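Two grippers and a lot of simulation: a visit to Honar

Print | E-mail | 14 shares | 3 comments

Honar opened its Trarkthorpe lab on June 12, 2024, to show its new gripper against the older Nolis model.

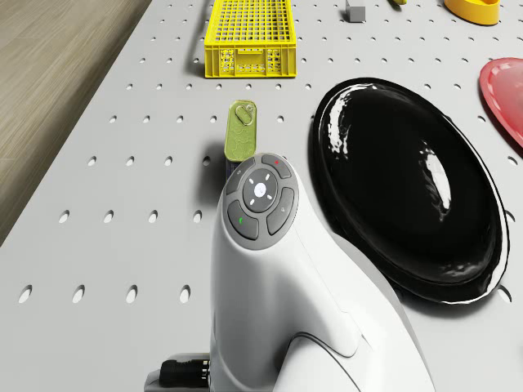 Prokopenko, asked why so much of the comparison was run in simulation, replied that 200 real grasps would wear out the finger pads and 4,000 simulated ones cost nothing. Fair enough, but a simulated can never has oil on it.

The Honar gripper scored 100 out of 100 on boxy shapes in the simulator. On the real bench I watched 3 tries with a shallow plate and it dropped two. The Nolis is slower – and louder – but it held on every time I looked. Both ran on the same controller, or so we were told. I asked for the friction settings and got a brochure.

Real-bench results are promised for October.

Print | E-mail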